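Buying used office towers for a community lab: what to check before paying?

Posted by Celeste Veloso

Our reading room in Tuvura has been offered a lot of 13 retired office desktops. They would be used for typing, email and printing forms. The seller is Hodo, a local clearance firm, and the lot is sold as is, with no returns. 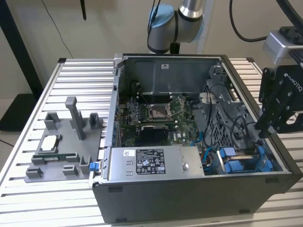
The budget is fixed at 80 per machine, including any missing parts. The listing gives the model and the year of purchase but says nothing about memory or drives. What should I ask for in writing?

Gerrit Van Hecke

Ask for the exact processor model, the installed memory, the drive type and whether the drives have been wiped. "Tested" on a listing usually means it powered on.
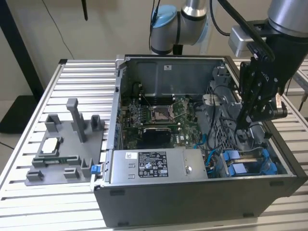

Then ask whether the firmware is password locked. On business machines this can be hard to clear, and a locked unit is worth parts value only.
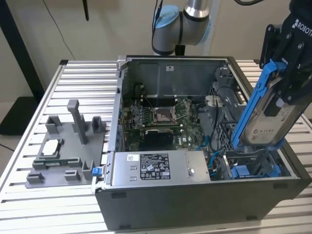

Price each unit by its contents. A listing that says "tower" may cover a bare chassis or a complete machine. An empty CPU socket with the power supply still in place is a parts unit, and you should deduct the processor and cooler from the offer. Bent socket pins are the other risk, so ask for a close photo. I paid full price for 9 units from Pirkel and 2 had damaged sockets.

Fiachra Brophy

just buy laptops 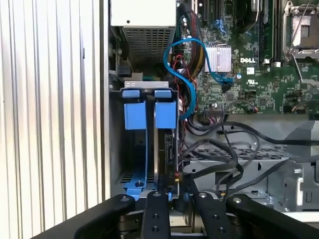
Daithí Gallagher
Member, Hardware and Repair
Edited in May

Laptops at that price have worn batteries. Stay with desktops, but check the power cords and display outputs against your monitors. Adapters add up over a whole lot.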